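Section 2. Planning Your Purchase

Before you order anything, walk your space with a tape measure. An hour here can save a whole round of returns — and it's a fun hour, too!

1. Pick your first task. Clothes on a covered table are a great start, with no special fixtures to buy.

2. Choose the table. Leave at least 100 cm of clear floor on the side where people will stand.

3. Order hand-held grippers in pairs, one for each hand. Budget for spare finger jaws on the same order.

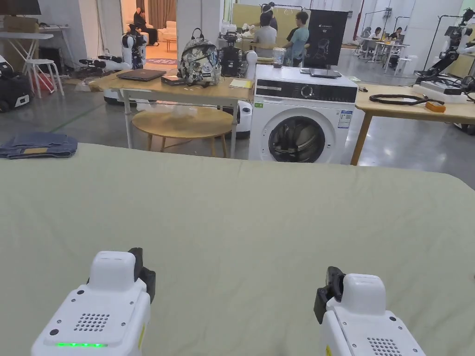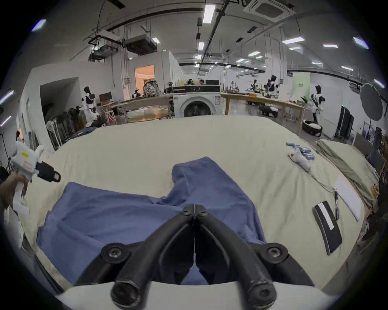
Figure 2-1. Work table with hand-held grippers and a blue garment; washing machine behind.

4. List the small stuff: batteries, cables, markers, a table cover. The Clonine planning sheet allows some 112 dollars per station, and we love how far that goes.

5. Add appliances last. Measure doorways first, then check the power and water hookups.

Note: Quotes from Redell are good through June. Send floor plans to Esperanza Marín for a layout check before you sign.

Caution: Do not price shared outlets as free. Each charging station needs its own circuit, so get an electrician's estimate before you set the final budget.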